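桌面（家具）

桌面，又称台面、面板，是桌子上部的水平部分，供人放置物品、书写、用餐或者进行手工工作。桌面与下面的支撑结构（桌腿、牙板、横枨或金属架）合在一起，成为一张完整的桌子。在家具制造业中，桌面常常作为一个独立的部件来设计、生产和销售，买者可以另外选择桌腿。本条目主要介绍木制桌面的形状、材料、构造、表面处理和保养。石材、玻璃和金属桌面只在比较的时候提到。

名称

汉语中“桌”字的本义和“卓”有关，有高而直立的意思。古代文献中，较矮的承具多称为“几”或“案”，高型的承具出现以后，“桌”这个名称才逐渐普遍。“案”与“桌”的区别，在明清家具的研究中一般按照腿的位置来说明：腿在四角的称为桌，腿从两端缩进去一段的称为案。按照这个说法，同样一块面板，装在不同的架子上，名称也不同。

“台面”一词在南方方言中使用较多，在现代汉语里也指厨房和浴室中固定安装的工作面。“面板”一词在木工行业中使用，但是它也可以指揉面用的木板，所以在日常谈话中需要看上下文。在木工的行话里，桌面四周的侧面叫作“边”或“边沿”，上下两个大面分别叫作“看面”和“底面”。

历史

在席地而坐的时代，人们使用的几案都很低，面板也比较窄小。漆木的几案在战国和汉代的墓葬中有发现，有的面板用整块木料挖成，四边略高，防止器物滑落。以后高型坐具逐渐流行，人的坐姿改变了，承具的高度也随着提高。到了宋代，高桌已经进入一般人的生活，在绘画中可以看到书桌、酒桌和琴桌。

明代的工匠对面板的构造有重要的发展，其中最有名的是“攒边装板”的做法。四根边料用榫卯接成一个框，中间的心板嵌入框内侧的槽里。心板可以在槽中活动，天气潮湿时膨胀，天气干燥时收缩，框的外形保持不变。这种做法至今还在传统家具作坊中使用。

在欧洲，中世纪的餐桌经常是可以拆开的。长木板放在支架上，吃饭以后就收起来，靠墙存放。固定的桌子在修道院和富裕家庭中较早出现。后来，细木工匠开始用薄木贴面来装饰桌面，把不同颜色的木片拼成花卉或几何图案。19世纪，锯切和刨切机械的进步使薄木变得便宜，贴面的桌面也进入了普通家庭。20世纪，胶合板、刨花板和中密度纤维板先后成为大量生产的材料，桌面的价格进一步降低，尺寸也趋向统一。

形状

长方形是最常见的形状。它便于靠墙放置，也便于几张桌子拼在一起。从材料的角度来说，长方形桌面浪费的木料最少，因为木板本身就是长方形的。木纹一般顺着长边的方向安排，这样做有结构上的理由：木材顺纹方向的抗弯强度比横纹方向大得多，长边的跨度较大，所以需要顺纹来承担。 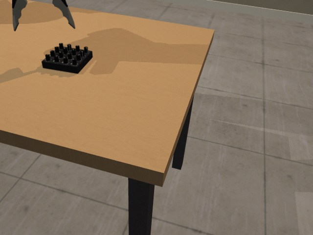

正方形的桌面适合人数较少的场合，传统的八仙桌就是正方形的，每边坐两个人。圆形桌面没有主次之分，在中餐宴席上使用很广，中间常常加一个可以转动的小圆盘。椭圆形和两端为半圆的长形桌面多用于会议室。半圆形的桌面靠墙使用，两张半圆桌可以合成一张圆桌，在旧式厅堂中曾经是常见的陈设。

角的处理对使用也有影响。直角的外形清楚，加工简单，两张桌子拼合的时候没有缝隙，但是人碰到会疼。倒角是把尖的部分削去一点，圆角则把它磨成弧形。学校和幼儿园的桌面通常采用圆角。有些设计师喜欢在平面图上保留直角，只在上下棱线处做很小的倒棱，这样从远处看角是尖的，手摸上去并不锋利。

材料

实木

实木桌面是用天然木材直接加工的，没有经过粉碎或旋切。常用的硬木有橡木、胡桃木、榉木、水曲柳和樱桃木，常用的软木有松木和云杉。硬木的密度大，不容易留下压痕，重量和价格也比较高。软木容易加工，颜色浅而温暖，但是指甲用力就能够划出痕迹。

真正的独板，也就是整块木料做成的桌面，现在很少见，原因是大直径的树木已经不多，而且宽板容易翘曲。多数的实木桌面是拼板，把较窄的木条侧面涂胶，用夹具压紧，等胶干以后再刨平。拼板时木工会注意年轮的方向，让相邻的木条一正一反，以减少整块板向一个方向弯曲的趋势。也有木工主张所有木条的心材面都朝上，他们认为这样弯曲虽然较大，但是形状统一，用底下的横枨容易拉平。这两种意见在行业里一直同时存在。

指接板是另外一种实木材料。短的木料在端头铣出像手指一样的齿，互相插入并胶合，成为较长的木条，然后再拼成板。它能够利用短料，价格较低，表面上可以看到锯齿形的接缝。

人造板

胶合板由多层单板组成，相邻的层木纹互相垂直，因此在两个方向上都比较稳定。从侧面可以看到深浅相间的层次，有的设计故意把这个侧面露出来。刨花板用木屑和胶压制而成，重量不轻，握钉的能力较差，反复拆装以后螺钉孔容易松动。中密度纤维板的质地均匀，适合铣出曲线和油漆，但是吸水以后会膨胀，并且不能恢复原来的厚度。

人造板通常需要覆面。覆面的材料可以是天然薄木，也可以是浸渍了树脂的装饰纸，或者高压层积板。装饰纸上的木纹是印刷的，现代的印刷技术可以做得很像，有的还在表面压出与印刷图案对应的凹凸。辨认的一个简单办法是看板的端面：天然实木的端面有年轮和导管，纹路与看面上的线条相连；覆面板的端面要么是另外一条封边，要么可以看见基材。

其他材料

石材桌面耐热，重量很大，需要坚固的底架。酸性的液体会损伤大理石。玻璃桌面一般使用钢化玻璃，视觉上轻，缺点是指纹明显，放下杯子时声音较大。金属桌面用于厨房和实验室，容易清洗。竹材严格地说不是木材，但是加工方法与拼板相近，硬度较高，在讨论桌面时经常和木材放在一起。

木纹与颜色

木纹的样子取决于锯切的方法。弦切的板面出现像山峰一样的花纹，径切的板面出现比较直而平行的细线。径切板的收缩较小，变形也小，出材率则比较低，因而价格更高。在橡木的径切面上，还可以看到发亮的斑纹，这是木射线。

木材的颜色会随时间改变。樱桃木在光照下由浅红变为深红褐色，胡桃木则慢慢变浅，松木变黄，颜色接近蜂蜜。如果一张桌子上长时间放着同一件东西，移开以后会留下一块颜色不同的地方。一般的建议是在新桌子使用的第一年经常改变物品的位置。

桌面的侧边常常显得比看面深一些。端面的导管开口吸收较多的油或染色剂，上色以后自然更深。另外也有人为的做法，把封边选成较深的颜色，用来强调面板的轮廓。光线的方向同样有作用，因为来自上方的光照在水平面上较多，照在垂直面上较少。
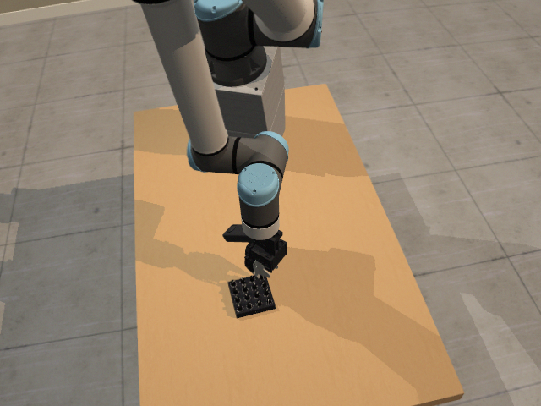
长方形木桌面，右下方可见颜色较深的边沿。

厚度与边沿

厚度是影响桌面外观的主要因素之一。厚的板给人稳重的感觉，薄的板显得轻快。在结构上，厚度的作用比宽度更大：按照材料力学的计算，板的抗弯刚度与厚度的三次方成正比，厚度增加到原来的2倍，刚度增加到八倍。所以对于跨度较大的桌面，增加一点厚度的效果很明显。

为了外观上的厚和重量上的轻，工匠使用了几种方法。第一种是在面板底下沿四边加一圈木条，从侧面看好像是一整块厚板。另一种方法相反，把底面靠边的部分斜着切去，从上方和侧面看起来边沿很薄，中间仍然保持足够的厚度。还有空心的结构，在两层薄板之间放蜂窝状的纸芯，四周用实木条加固。空心板很轻，搬家时方便，但是不能在任意的位置拧螺钉，购买者应该事先看清楚说明书。

边沿的断面形状有很多种，木工称为线脚。传统的中式家具有冰盘沿、打洼、素混面等名称，每一种还有细微的变化。冰盘沿指从上到下向内收的断面，因为像盘子的边而得名。欧洲的线脚多用刨子推出，后来使用铣刀。现代办公家具的边沿一般最简单，只是直边加封边条。封边条的厚度以2毫米最为耐用，更薄的封边条容易在碰撞中破裂。

与底架的连接

实木桌面在宽度方向上会随湿度变化，底架的变化却很小，尤其是金属底架。如果用螺钉把两者完全固定死，桌面可能会开裂。解决的方法是让连接处能够有一点移动。常用的零件有长孔角码、木制的扣块和8字形的金属片。扣块的一端插入牙板内侧的槽里，另一端用螺钉拧在桌面底面，桌面膨胀的时候，扣块在槽中滑动。

穿带是东亚传统的方法。在面板底面横着开一条燕尾形的槽，把一根同样断面的木条推进去，不用胶，或者只在中间一点用胶。穿带能够防止面板翘曲，同时允许它伸缩。槽和木条都做成一头略宽一头略窄，推到最后就会紧。

桌腿可以是木制的，也可以是金属的。黑色的金属腿与浅色木面的组合在近年的家具目录中很常见，它的优点是对比清楚，而且容易与别的家具搭配。瑞士的家具作者Fabian Mösli在他关于家庭工作台的小册子里提出，选择底架时应当先看地面，再看桌面，因为地面不平是桌子摇晃最普遍的原因。他推荐在桌腿下面安装可以调节高度的脚垫，特别是在铺瓷砖的房间，砖缝和砖面的高度常有差别。

表面处理

没有处理过的木材很容易吸收水和油。表面处理的目的是保护木材，同时使颜色和纹理更加好看。大体上可以分成渗透型和成膜型两类。

渗透型包括亚麻籽油、桐油和各种混合的硬蜡油。油进入木材表层，在空气中慢慢固化，手摸上去仍然有木头的感觉。局部损坏时可以局部修补，只要轻轻打磨，再擦一层油。缺点是对热和水的抵抗力比较弱，需要定期保养。使用干性油的时候要注意安全，浸了油的布堆在一起可能自己发热以至于燃烧，应该摊开晾干，或者泡在水里再丢弃。

成膜型包括虫胶漆、硝基漆、聚氨酯漆和水性漆。它们在木材上形成一层连续的膜，耐水和耐磨的性能较好，其中聚氨酯漆最硬。膜一旦破了，修补就比较困难，经常需要把整个桌面重新磨过。虫胶漆怕酒精和热，老的桌子上常常见到的白色圆圈，就是热杯子造成的。东亚的天然漆，也叫大漆，来自漆树的汁液，固化以后很耐用，需要在潮湿的环境里慢慢干燥，而且有的人接触未干的漆会皮肤过敏。

光泽可以分为亮光、半哑光和哑光。亮光的表面显得深而华丽，细小的划痕和灰尘也更加明显。书桌多采用哑光，避免灯光反射到眼睛里。颜色浅而木纹淡的桌面如果再配哑光漆，远看时几乎是一片均匀的颜色，在现代室内设计中经常作为安静的背景使用。
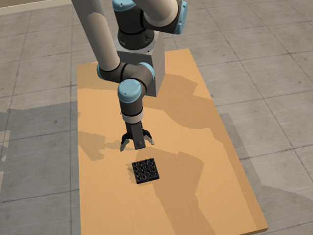
灰色地砖上的浅色木桌（计算机渲染图）。

尺寸

桌面的尺寸与用途有关。餐桌要考虑每个人用餐时手臂需要的宽度，以及中间放菜的位置。书桌的深度过去只要能够放下书本和灯就可以，后来显像管式的显示器很厚，办公桌的深度增加了，平面显示器普及以后又有减小的趋势。工作台的尺寸根据工件来决定，没有一般的规则。

家具厂为了方便，大多提供几种固定的规格。例如Plestora系列的单独面板有20毫米厚的薄型，长度从100厘米开始。Nitico的面板采用19毫米的板材，这个厚度与柜类家具的板材相同，工厂可以使用同一批原料。定做的作坊，如Schwaiger，则按照客人房间的图纸来加工，交货的时间较长。Etico只出售未经处理的拼板，由买者自己打磨和上油。

在室内设计的图纸和计算机渲染中，桌面通常简化为一个有厚度的长方体，再贴上木纹的图案。图案的方向和比例应该与实际木材一致。比例太大的时候，桌子看起来像玩具；方向错误的时候，懂木工的人会马上注意到。端面的图案也是经常被忽略的地方，很多模型把看面的长纹直接延续到端面，实际的木材并不是那样。

保养与修复

日常的清洁用拧干的软布就可以，擦的时候顺着木纹。水洒在桌面上应该尽快擦去，尤其是拼缝和端面的附近。热的锅和茶壶下面需要垫子。木桌不适合长期放在暖气或空调出风口的旁边，干燥的空气会使拼缝张开。如果房间的湿度变化很大，上油时底面也要同样处理，只处理看面会使两面吸湿的速度不同，引起翘曲。

浅的压痕有时可以用湿布和熨斗来修复。把湿布放在压痕上面，用熨斗短时间加热，水蒸气进入被压缩的木纤维，纤维膨胀，压痕就会变浅。如果木纤维已经断了，这个方法没有作用。此法也不适用于贴面的桌面，热气可能使胶层分离。

深的划痕可以用蜡条填补，颜色要选择比周围略深的，看起来更自然。墨水的痕迹比较难处理，草酸溶液能够去掉一部分铁质墨水的黑色，操作时需要手套和通风。对于有年代的家具，修复人员一般主张少做，旧的划痕和颜色的不均匀被看作使用历史的一部分，重新打磨会降低它的收藏价值。

大面积翻新的步骤是先去掉旧的涂层，再由粗到细打磨，除尘，最后重新上漆或上油。贴面的桌面要特别小心，薄木往往很薄，用机器打磨几下就可能露出底下的基材。打磨之前可以先在底面或者不显眼的角落试一下。

相关条目

桌子
几案
榫卯
攒边装板
木材干缩
封边
薄木贴面
大漆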